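13/06/2019 – open day at Plunusport, kitchen bench

Writing this up while my feet recover. We had a lovely crowd in, far more than the five chairs we'd put out, and I must say the Mevum arm behaved itself better than I'd feared after the week we've had with the cables. I kept the speed at 700 on the dial for visitors and left the countertop dressed as a proper kitchen, cutting board and all.

Arm over the board, wrist view first, then the wider one with the yellow mug and the toaster. 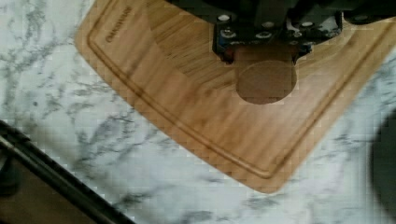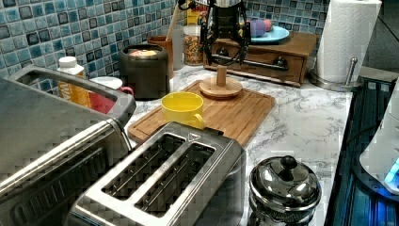

Hanyu Zhong thought we were talking too much before anything moved, and said that people would forgive a slow arm but not a long speech – fair enough, I do go on. Hanyu would also like the wrist view put up on the big screen next time, so the back row can follow what the gripper is doing, and I'm all for it.

Still to do before November: ask Tamošiūnaitė about a longer screen cable, print more of the Braltinora leaflets (we ran out by the second talk!), and write the opening patter down so that it stays under nine minutes.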